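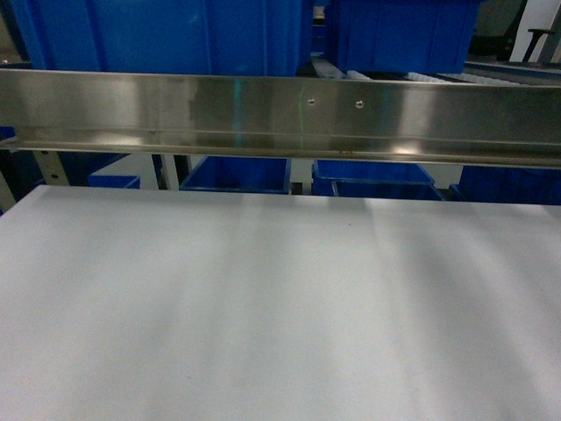 Bench view at the packing station: white work surface, steel rail, blue bins and the roller conveyor behind.

Progress report to Mendell: teaching by showing, July

Prepared by Kalliopi Golob, data collection lead, Celtiso

This has been our best month yet, and I'm really pleased to be writing it up. We now have 37 hours of usable examples from the packing station, all recorded from head height so the learning system gets the same view a packer would have. When I last wrote to you we were still arguing over which way to angle the camera, so it feels like a big jump!

What we recorded

Each example is one task from start to finish: take an item out of a bin, set it on the white surface, turn it label up, move it to the next bin. Most run for less than a minute. We asked our operators to work at their normal pace and leave their small fumbles in, and those recoveries have turned into some of the most useful material we have. The Benkirane team, who train the model, have already asked for more of them.

We also started recording short stretches of the station between tasks. The model needs to learn what a clear bench looks like, along with the glare that comes off the steel. Early on it kept treating bright patches on the metal as things to pick up. With the new stretches added it does this far less often, and we'll have proper numbers on that in the next report.

What slowed us down

We lost 2 working days to a storage fault on the Skarkik recorder. Nothing already saved was harmed, but the sessions planned for those days had to be moved. We now copy everything across at lunch as well as at the end of the shift.

Labelling is still the slow part. An hour of recording takes about 60 minutes to check and another long sitting to label, and only two of us are trained to do it. I've begun showing a third person the ropes and she's picking it up quickly.

Spending

We're on budget. The lighting came in under its line, and I'd like your okay to put the difference toward labelling hours.

Next

Over the coming month we want to add 20 new item types, starting with soft bags, which slump and fold in ways boxes never do (the operators are looking forward to these, oddly enough). We'll also run some sessions at 6 am, before the main lights are fully up, to get a wider range of shadows on the bench. Benkirane will test the model on the first batch of bags as soon as it's labelled, and I'll send you those results when they come in.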